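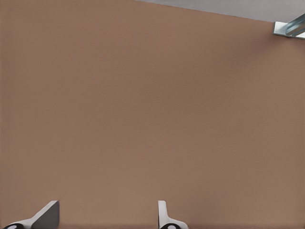

A plain brown tabletop.

I promised last time that I would stay out of the yard sign business, and I meant it when I typed it. Then a man in Drirketti livestreamed himself pulling up his opponents' signs, narrated the whole thing, read out his own license plate, and got picked up in the parking lot of a doughnut shop while viewers were still sending him thumbs-up. So I'm back in the yard sign business.

If you're not from around there (hi, new subscribers!), the fight is over Arnardóttir Park. The city wants to lease the north side of it to a company called Dullix, which would put in a pay lot and a row of food kiosks. One group says the park loses money and the grass on that side is mostly dirt anyway. The other says you don't fix dirt with asphalt. It goes on the ballot as a yes-or-no question, and for months it has been the only thing anybody in town wants to talk about, including at my cousin's wedding, where the best man worked it into the toast.

The opposition calls itself Save Drura, after Drura Street, which runs along the north side. They had signs out first and they had a lot of them. I've driven that street, and there were lawns with more sign than lawn. The man with the phone (I'm leaving his name out until there's been a hearing, and please don't put it in the comments) is on the yes side. He's retired, he used to coach softball, and he was until last week pretty well liked.

The video runs most of an hour. I watched all of it so you don't have to. He starts out in his truck giving a speech about visual pollution, and it isn't even a bad speech. Then he gets out, walks up to a corner lot, says "public right-of-way, folks," and yanks. He does it again at the next corner. By the time he reaches the middle of the block he has quit saying "right-of-way" and is just walking up people's front paths. A woman comes out on her porch and asks what he's doing. He tells her he's doing her a favor. She tells him she is going to call someone, and he says, cheerfully, "Call 'em! I'm live!"

She called them.

The police report says 179 signs were in the bed of the truck when they found him. I had to read that twice. He then argued with the officer for a good long while about whether a sign is litter, lost, and asked if he could finish his coffee. The officer let him finish his coffee. I kind of love that officer.
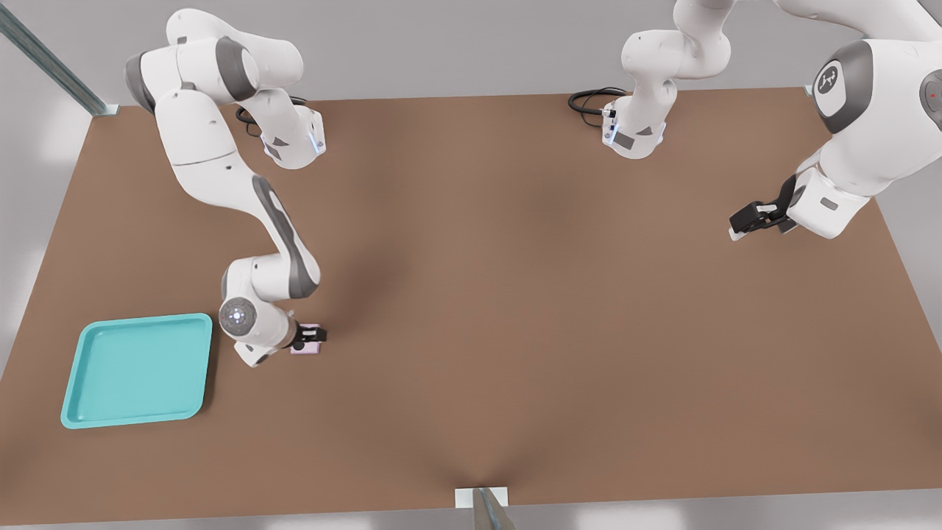 The Save Drura people had new signs up the next morning, and they went bigger. The old ones were white with a little green tree, very tasteful, easy to miss from a moving car. You will not miss these. They're teal, the color of the plastic tray on that big brown table, only with yellow letters a foot high that say NOT FOR LEASE. I don't think they're pretty, and my eyes hurt a little at the second stoplight, but I could read every one of them at thirty miles an hour and I guess that's the job. Somebody also made a batch that says CALL 'EM, I'M LIVE, and those are being sold for charity out of a garage.

Now the part that I think got lost in all the fun. The man had a point for the first few minutes! The city code says political signs have to stay out of the strip between the sidewalk and the curb, and plenty of those signs were in the strip. Both sides do it. I went out with a copy of the code folded up in my back pocket, feeling like a hall monitor, and found yes signs and no signs standing side by side in the same illegal patch of crabgrass. The fine is $50 a sign. I asked the clerk's office when they last collected one, and the nice person on the phone laughed and then asked me not to write that she laughed. Sorry.

There's a form you can fill out if a sign is in the wrong place. It goes to code enforcement, who have one truck and also handle abandoned couches. I can see how a person gets impatient. I get impatient with them myself (the couch on my corner has been there since May). What you can't do is decide that you're code enforcement, and you really can't do it on somebody's front steps.

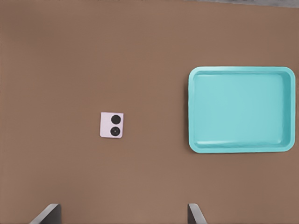 By Bernardo Teixeira
Posted 8 Oct 2019

A few of you wrote in after the first half of this went up to ask what the law says about taking a sign off private property. In Drirketti it's plain old petty theft, plus a separate charge if it's done to interfere with an election, and that second one is the one his lawyer is worried about. The lawyer is arguing that his client meant to return everything. I'd find that easier to believe if his client hadn't said "these are going straight to the dump" on camera, with the dump hours pulled up and read aloud.

Four people have told me they plan to switch their vote because of the video. Three are going from yes to no, and one is going from no to yes, on the theory that anybody who gets that worked up must know something. I don't have any idea what to do with that one. The last time this town voted on anything to do with the park, the whole question was settled by 594 votes, so a softball coach with a phone could matter more than either campaign would like to admit.

Dullix, for its part, put out a short statement saying it has no connection to the man and supports "respectful dialogue." The yes campaign said the same in more words and took down a photo from their spring picnic, where he's front and center holding the tongs. Plenty of people had already saved a copy, and it's making the rounds.

As for me, I still haven't made up my mind on the lease. I've read the thing, all the way through, and the parking terms seem lousy and the money for the restrooms seems real, and the restrooms over there are a disgrace. I go back and forth. There's an open forum at the library before the vote, and I'll be in the back row with a notebook if you want to come argue with me. Leave your signs in the car, please. The library has a rule about those too, and I've been told they do enforce it.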